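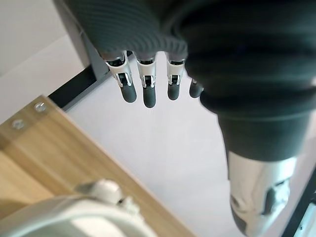
Textbooks > Robotics > Mimon Software Course > Chapter 18
Search this book Go
4 comments 18 shares

Chapter 18: Planning a Grasp

Closing a hand sounds like the easy bit. Wait until you write the code for it! Each finger needs its own path, its own speed and a rule for when to stop, and all of them have to agree with the wrist.

We start with the Irkeck planner, which tries 800 hand poses and throws out any that would hit the table (a lovely piece of code, and short enough to read in one sitting). Then we add touch, so the controller can ease off as the fingertips press. By section 18.4 you'll be tuning the loop yourself, and it's great fun.

Before you begin, reread your notes on joint limits.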